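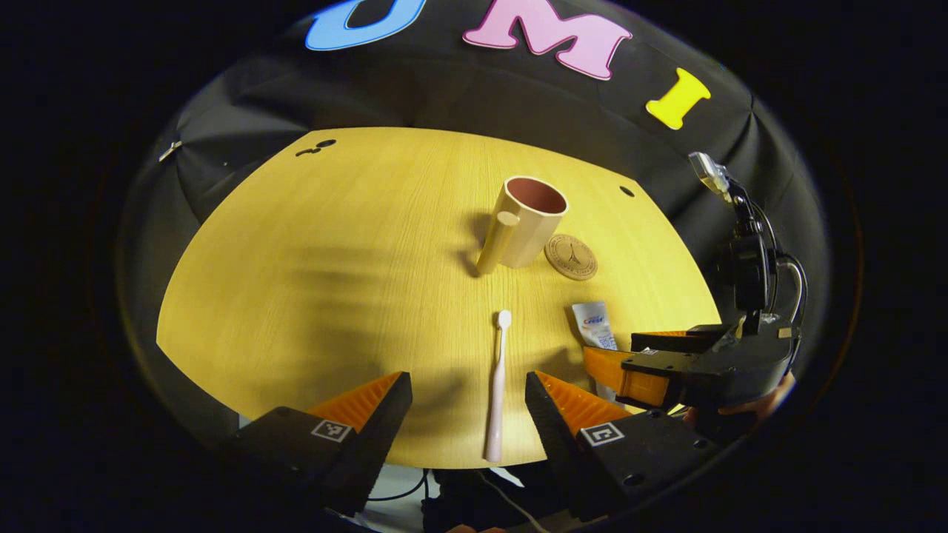
Taza beige con el interior rosa, sobre la mesa clara

Cómo quitar las manchas de té de tus tazas

¡Hola otra vez! Bebo té a todas horas (el negro de Limska es mi perdición) y mis tazas acaban con ese cerco marrón que el lavavajillas ni toca. Llevaba años frotando con estropajo, hasta que mi vecino Vilho me pasó su truco y ya no lo suelto.

Necesitas bicarbonato, agua templada y un paño suave.

1. Pon una cucharada de bicarbonato en un platito y échale agua poco a poco, hasta que quede como pasta de dientes.
2. Extiéndela con los dedos por dentro de la taza, insistiendo en el fondo.
3. Espera 15 minutos. Yo me pongo a regar las plantas.
4. Frota en círculos con el paño y aclara bien.

Si la mancha es muy vieja, repite el domingo siguiente con un chorrito de vinagre blanco (¡hace espuma, ponte en el fregadero!). Con las tazas de borde dorado no uses vinagre, que me cargué una así.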